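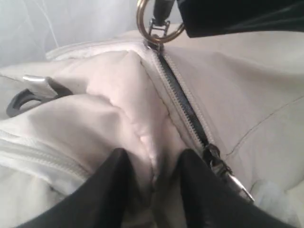

January, notebook 3. Cover cream for moles and birthmarks, second round

Started 9.15. Carrying on from the first round, where the Rillon base went grey over the darker marks within an hour. Same shades today, but with the new powder from Pristomell in place of the old one.

Put the cream on 11 silicone patches, each with a raised brown spot cast into it. One thin coat, five minutes' wait, powder, brush off. Patch 9 had a flaw at the edge of the spot and I left it out of the scoring.

Flat marks are easy. At arm's length under the daylight lamp I can't find them on any of the patches done in shade B. Raised ones are the trouble. The colour goes but the bump still throws a small shadow, and a second coat makes the rim collect cream and look chalky. Tried stippling with a sponge on patches 4 to 7. Better at the rim, worse on top, where the sponge lifts what is already there.

Shade C is too pink. It was too pink last time as well and I should have dropped it.

Rub test with a cotton collar, 3 strokes: old powder marked the cloth, Pristomell marked it less. Haven't tried it with sweat. The artificial sweat in the fridge is past its date and the Wonau store has none until next month.
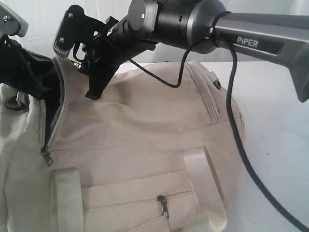 A note left under the entry after lunch asked why we are still chasing full cover on raised moles, when most people who wrote in on the feedback sheets only wanted the redness round them taken down so that others would stop looking at that side of their face. It also said that thick cream on a mole makes it harder to spot a change, and that the leaflet ought to say so.

Fair on both counts. I have gone back to the sheets and the word "hide" comes up less than I remembered. Will add a line to the leaflet draft about taking the cream off to check moles, and about seeing a doctor if one changes.

For next time:
Drop shade C.
One coat only on raised spots, sponge at the rim, finger on top.
Ask Iwasaki for the softer silicone, the present patches don't crease like a cheek.
Recast patch 9.

Lamp off 16.40. Patches are in the drawer under the balance, uncovered, please don't stack anything on them.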